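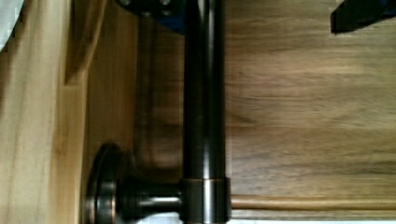

Figure 4. Metal bar and mounting post from the wrist camera, with parts of the gripper at the top.

4.2 Camera mounting and checks

The wrist camera on the Brivside cell sits close to the fingers, so even a small shift in its bracket changes where a handle or a rim lands in the picture. We found early on that the bracket screws worked loose under fast wrist turns. The stock bracket was replaced with a stiffer one from Prunley, held by two screws and a locating pin, and thread locker is applied each time it is refitted. The lens is wiped with a dry cloth before the first run and again at midday.

After any work on the wrist, the operator moves the arm to a stored pose and compares the live picture with a saved one. If the handle edges do not line up, the bracket is loosened, seated against the pin and tightened again. The arm is not run until the check passes. Polished parts are harder to judge by this method than plain ones. A bar like the one in Figure 4 carries a bright reflection along its length, and the reflection shifts with the room lights. We therefore compare the outer edges of the bar and ignore the highlight.

The fixed camera views are checked in the same way, against the counter and the larger items on it. 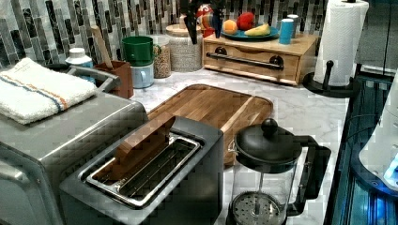 4.3 Counter layout

The counter is treated as part of the cell and is looked after with the arm. Large items such as the toaster oven, the toaster and the cutting board have set places, recorded in the Editz log by their distance from the counter edge. Small items may be moved between runs, but the operator notes the change before the next run starts. The bread box gets the closest attention, since a pull on the handle can drag the whole box forward 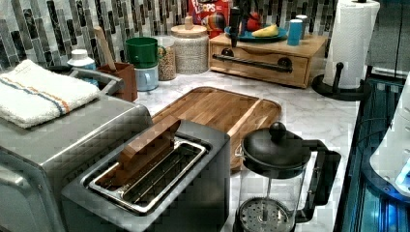 and leave the stored approach pose off target. Two strips of rubber matting under the box cured most of this. Where the box still moves, it is pushed back to its recorded place by hand, with the arm stopped. Towels are folded again only when they hang low enough to cover a control.

4.4 Cable care
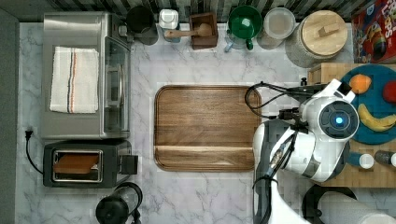

Most of the lost time in October came from cables and had little to do with the arm joints. A connector at the wrist failed twice, both times after the arm had been reaching far across the counter for a long stretch. The outer cables are left with enough slack for the wrist to turn, and that slack has to go somewhere: with the gripper over by the fruit plate, the black cables loop over the edge of the cutting board. A loop in that position can snag on an object placed on the board, so the operator walks the arm slowly through its full reach before each session and watches the slack. Worn sleeving is replaced at once. Spare cables are cut to the same length as those fitted — a longer one used for a short time at our Chiba site caught under the wrist — and each swap is followed by the camera check in Section 4.2.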